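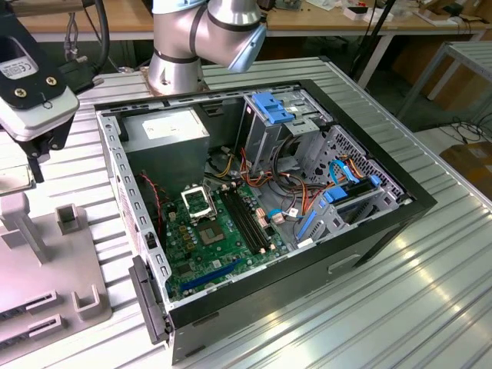
Vedach project: frequently asked questions

Last updated 21 June 2025

What is Vedach?

Vedach is our study of how a robot arm can learn the fiddly parts of working inside a desktop PC. We care most about the CPU socket, the memory slots and the small plugs, where a slip of a millimeter matters. Sze-wing Huang started it in January as a side question to another project, and it quickly took over our calendar!

How does the robot learn?

From people. An operator guides the arm through a task while we record the joint positions and the camera views together. A model then trains on those recordings and learns to predict the next short stretch of motion from what the cameras show. The current training set, which we call Jerness, holds 3000 recordings.

Why use real computers? Wouldn't a clean test board be easier?

Much easier, and we tried that first. The trouble is that a model trained on a bare board had never met a cable. Real cases have wires looping over the board, metal walls to bump into and shiny surfaces that confuse depth estimates. We love this part of the problem – it's where the interesting failures are.
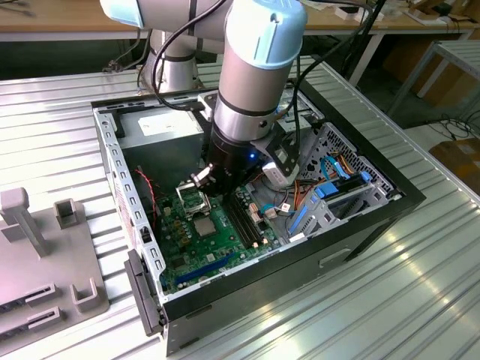
The gripper over the open CPU socket, with the wrist camera mounted beside it.

What does the wrist camera add?

A lot. With only the fixed view, the model completed 77 percent of our socket trials. With the wrist view added, it reached 84 percent on the same set of starting positions. Most of the gain came in the last bit of the approach, when the arm itself can block the fixed camera's view.

Do you tell the model where the socket is?

No. There are no markers and no coordinates typed in by hand. Li-hua Siu did run a version with known positions as a baseline, and it did fine until we shifted the case a little.

What still goes wrong?

Cables, mostly. The model can treat a thin wire as background and drag it along. It's also too willing to repeat a failed approach from the same angle. We have three ideas for fixing that and are testing the simplest one now.

Can I use the recordings?

Yes, for research. We're releasing Jerness together with Sterell, the small program we use to replay recordings and check that the camera views line up. Please read the notes on calibration before you train anything on it.

Will it work with a different arm?

We'd love to find out! So far everything has been trained and tested on one type of arm. If you try another, send us your results, including the bad ones.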